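Griststead Forums > Automation and Robots > Standards, Rules and Good Practice

Thread: Do we need a written rule for multi-object grasps?

beltfed_marv
Joined: March

We're rewriting the handling sheet for the hand cells at work and I've been told to include a line that says "one item per grasp, no exceptions." It comes from the Trusbridge house guide, which half the shops near me seem to have copied word for word. I don't buy it. The guide gives no test behind the rule and no definition of "item." Is a bunch of radishes one item? Has anyone seen data, or are we all quoting the same sheet at each other?

ostrowski_k
Moderator

I sat in on the Trusbridge revision, so blame me for some of it. The rule was written for parallel jaw grippers picking molded parts. Two parts in the jaws meant the force reading was useless, and a part got thrown. It was never meant for multi-finger hands or for food. People copied it anyway.

Kenji Ostrowski

palletqueen

So the answer to Marv's question is that there was no test for hands. Thanks for saying so, but why is it still in the guide with no scope line?

ostrowski_k
Moderator

Fair. It should have one. I asked for it and lost.

dullblade

I'll defend the rule. You don't write a handling sheet for the best operator on a good day. You write it for whoever is standing there at the end of a shift. "One item" is something a person can check by looking. "Two items if the contact is stable" is something people argue over while the line is stopped.

We logged 2000 grasps on carrots and parsnips at Ekdale before we settled our own sheet. 1788 were singles, the rest were doubles. The doubles had more drops. I'm not going to post the rates, they belong to the company, but it was enough for me.

beltfed_marv

"Enough for me" is how we got here in the first place. Were the doubles planned, or did the hand pick up a second carrot by accident? Those are two different things. If you mix them together you've measured bad picking and called it bad holding.

dullblade

Mostly accidental. I'll give you that one.

tarn_hopper

Wrist view from one of our carrot trials, so we're at least talking about the same kind of grasp:

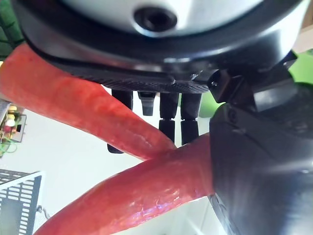

Two carrots crossed in the hand, one of them pinched behind the big finger on the right.

What I'd want a rule to say about a grasp like that is where the contact is. Two of the fingers have their tips on the thicker carrot. The thinner one has its point tucked in against a finger. Count the items and you get "two, fail." Look at the contacts and you get something you could write a test for. I'm not claiming it's a good grasp. I'm saying the count doesn't tell me.

palletqueen

And from that angle I can't see what the far end of the thick one is doing, because the big finger is in the way. So who signs off that it's stable? A sheet that says "check contacts" when the wrist camera can't show you all of them is worse than one that says "one item."

tarn_hopper

Then the sheet says you need a second view, or a lift-and-hold before travel. Ours is a lift, a pause, and a force check against the reading at pickup. If it has drifted, put it down.

dullblade

Drifted by how much? Carrots aren't molded parts. If they come out of the wash with water on them, the reading moves on its own. The Duangkaew hand manual gives a slip threshold and I've never met anyone who got it to behave on wet produce.

beltfed_marv

Same here. We tried it with the default and it called slip on nearly everything. Raised it and it called nothing. I don't trust a number somebody set on a dry test block.

gus_from_line_4

Can I ask the dumb question? What's the harm if a carrot falls? Our cell is fenced, the floor gets swept, the carrot goes in the feed bin. All this fuss over a vegetable.

ostrowski_k
Moderator

Not dumb. If the cell is fenced and nobody reaches in, a dropped carrot is a quality problem and the sheet can be loose about it. If people work next to the hand, it's a different sheet. You get things underfoot, and people reach in to grab what's falling. That second one worries me a lot more than the drop does. Reach-in should be its own line with its own stop, whatever you decide about item count.

gus_from_line_4

OK, that makes sense. We had a guy do exactly that at my last place.

palletqueen

Marv, for your draft, I'd keep the one-item line as the default and add "unless the cell has its own written and tested procedure." Then the burden is on whoever wants doubles.

beltfed_marv

I can live with the default. I can't live with "tested" sitting there by itself. Tested how? I've seen 28 good picks in a row get called a validation.

dullblade

28 is nothing. I'd want the planned doubles run separately, with fresh stock and with stock that's been sitting, and every drop written down, including the ones people think don't count. Those especially.

tarn_hopper

Agree with dullblade, which is a first. I'd add tapered items run both ways around, point in and point out. Ours behave very differently.

beltfed_marv

Draft so far:

Default is one item per grasp. Doubles only under a written cell procedure. Planned and accidental doubles logged separately. Lift, pause, force check before travel. No reach-in while the hand is closed or moving.

Still no number for the force check, and I'm not putting one in until somebody shows me where it came from.

dullblade

Add who's allowed to change the threshold. At our place it was everyone with the tablet.

beltfed_marv

Adding it. Ours too, I just checked.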